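August, half past eleven at night

Home from Zelbridge with my dignity in a carrier bag. We played the river crossing again, the big 1825 one, which I have now lost from both sides of the river. Few men can say that.

The plan was sound. I had it written on the back of an envelope, with arrows. The cavalry would go wide on the left and look threatening, the guns would sit on the hill and be unpleasant, and the infantry would stroll over the bridge while everyone was busy elsewhere. What the cavalry did was go wide on the left and keep going. I threw a 2 for them on the first turn, a 2 on the second, and by the third they were closer to the tea urn than to the enemy. I am told this is historically accurate for the period.

The guns did fire. I want that on record. They fired for most of the evening at a regiment in a wood, and knocked off one base, which came back the turn after when its general made his rally roll. My opponent apologised. I would have preferred gloating, as you can do something with gloating.

Then the bridge. It takes one column at a time, and I had three queuing for it like the post office on pension day. The lead battalion got across, formed line, looked very smart in the new blue, and was ridden down from the side by lancers I had completely forgotten about. They had been standing in plain view since deployment. I had even admired the flags.

So, 29 points to 40, which sounds closer than it was. Nine of mine were for holding a farm that no one had come anywhere near.

I am still not sure about the Vorthorpe rules. The movement is lovely and quick, and I like having to choose which brigade gets the orders, but firing takes two lots of dice and then a table, and the table is printed in a type size meant for ants. We spent ten minutes on whether a hedge counts as soft cover. It does. It also counts as an obstacle, which I found out by marching into it.

Next month we may go back to Heo, which is only a card game with pretensions but does finish before the last bus. Or there's Namix, still in its shrink wrap on the shelf, bought in a weak moment because the box had a balloon on it. 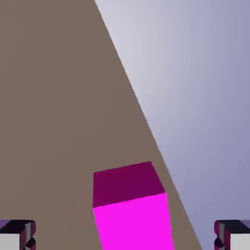 Must rebase the grenadiers before then. Two have come off at the ankles and a third is leaning on his neighbour in a way that suggests a long lunch. I also need more movement trays, and a proper hill, the present one being a pile of cork tiles that slides about whenever anyone measures from it.

Have redrawn the envelope. In the new version the cavalry stay behind the village with nothing to do until turn four, and the lancers have a large circle round them and the word LANCERS next to it, underlined. Bed.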